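栏目:本地生活 > 居住与家庭
打印本页 | 用电子邮件发送给朋友

沃克登(Werkedden)大学城旧家具交换站延长开放,新学期学生可以提前登记

2022-08-29

沃克登(Werkedden)的旧家具和日用品交换站原来计划在夏天结束的时候关门,现在决定继续开放到明年春天。管理交换站的公司 Lurkico 在网站上发布了这个消息,同时公布了新的开放时间和登记办法。新学期马上开始,很多学生正在找房子,所以这个消息在学生中间受到欢迎。

交换站在 Lewis 路,从前是一家卖地毯的商店,离火车站走路不远。它从七月开始营业,做法比较简单:搬家的人把不再需要的东西送来,工作人员检查以后贴上标签,别人可以用很低的价格买走,也可以用自己的东西来换。到上个星期为止,一共有 2,192 件物品从这里找到了新的主人。其中椅子、台灯和厨房用品最多,大件的家具比较少。大件家具少的原因主要是运输,很多住在楼上的居民没有车,也没有人帮忙抬。

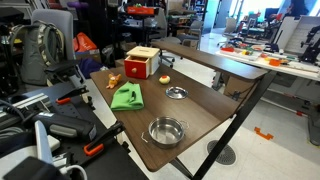
针对运输的困难,Lurkico 从下个月开始提供上门取货的服务。一次取货收费 6 欧元,如果物品不能用,公司不会收下,但是费用也不退还。因此公司建议居民在预约以前先发几张照片,说明物品的尺寸,有没有裂缝,抽屉能不能正常打开。床垫、婴儿汽车座椅和带燃气的设备不在接受的范围里面。电器可以送来,不过需要经过检查,检查一般要等几天。

取货的范围目前包括市中心和北边的 Sekness 区。Sekness 是沃克登学生最多的地方,那里的房子大部分建得比较早,楼梯很窄,有的楼没有电梯。每年夏天学生离开以后,街道旁边总是放着很多桌子、书架和床架,下一场雨以后就不能再用了。市政部门需要派车把它们运走,居民也抱怨人行道不方便通过。今年这个情况有一些好转,虽然好转的程度在不同的街道不一样。靠近运河的几条街还是和去年差不多,那里的居民表示他们没有收到关于交换站的信件。

交换站的价格分成几个等级。小的厨房用品,例如盘子、杯子、木勺和刷子,放在入口左边的架子上,顾客可以装满一个袋子,然后一起付钱。椅子和小柜子按照件数付钱。大桌子和衣柜的价格写在标签上,如果放了 30 天还没有人买,价格会降低一半。有的顾客会等到降价再来,但是工作人员提醒,好的桌子通常很早就卖掉了。另外,付钱以后的家具可以在店里免费存放三天,超过三天,公司有权利重新出售。

关于用东西交换的办法,开始的时候有一些误会。有些居民以为送来一件物品就可以拿走一件任何的物品,结果有人想用一个花瓶换一张沙发。现在规定改得比较清楚:送来的物品会得到点数,点数写在一张卡上,一年之内有效。点数可以和现金一起使用,但是不能换成现金。学生离开城市的时候,可以把卡送给别人。

对于租房子的学生,登记从今天开始。需要家具的学生可以在网上填写一张表格,写明需要什么,房间有多大,什么时候搬进去。工作人员看到合适的物品会先通知登记的人,登记的人有两天时间决定要不要。名额有 200 个,满了以后要等到十月。表格有英文和荷兰文两个版本,其他语言的版本还在准备。没有电脑的人也可以直接到店里,在柜台填写纸的表格。
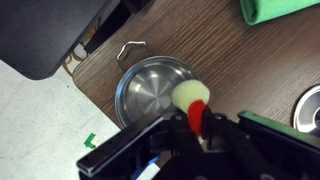 刷头为浅黄色泡沫的小洗碗刷。

厨房用品的卫生是很多居民关心的问题。根据店里的规定,餐具和锅要洗干净以后才可以送来,店里会再洗一次。海绵、抹布和用过的洗碗刷不接受,只接受没有用过的。木头的砧板如果有很深的刀痕,也不接受。塑料盒子要和盖子放在一起,因为找盖子花费工作人员很多时间,没有盖子的盒子现在只放在角落里免费送。

除了买卖,交换站后面的房间从九月开始还有修理课。课程在晚上进行,内容包括怎样把松了的桌腿固定好,怎样给木头表面打磨和上油,怎样更换抽屉的拉手。材料费已经算在学费里面,参加的人可以带自己的一件小家具,但是这件家具要能够一个人搬动。第一期课程的位置已经满了,第二期的日期还没有公布。

Sekness 区的几位房东对交换站有不同的意见。有人认为它帮助很大,空房间可以很快布置好,学生也不用花太多钱。也有人担心旧的木头家具会带来虫子。Lurkico 回答说,所有的木头家具在放到店里以前都会检查背面和底部,有小洞或者木粉的家具会单独处理。公司同时建议房东在合同里写清楚哪些家具属于房间,哪些属于学生,这样搬走的时候可以减少争论。去年夏天就有几个这样的情况,最后因为没有清单,双方都说那张桌子是自己的。

市政府为交换站提供房租方面的支持,这个支持到明年四月结束。以后怎么办,现在还没有决定。一个可能的办法是把店搬到 Sekness 区里面的一个旧仓库,那里面积比较大,房租也便宜,可是公共汽车的班次很少,晚上没有车。另一个办法是留在 Lewis 路,只保留小件物品。有关的讨论会在冬天举行,居民可以在那以前把意见写下来,放进店门口的信箱。

交换站新的开放时间是上午十点到下午五点,晚上有修理课的时候,商店部分不营业。送物品的人请使用后面的门,在那里可以短时间停车,最长十五分钟。前门的自行车道不可以停放家具,请大家注意。

打印本页 | 用电子邮件发送给朋友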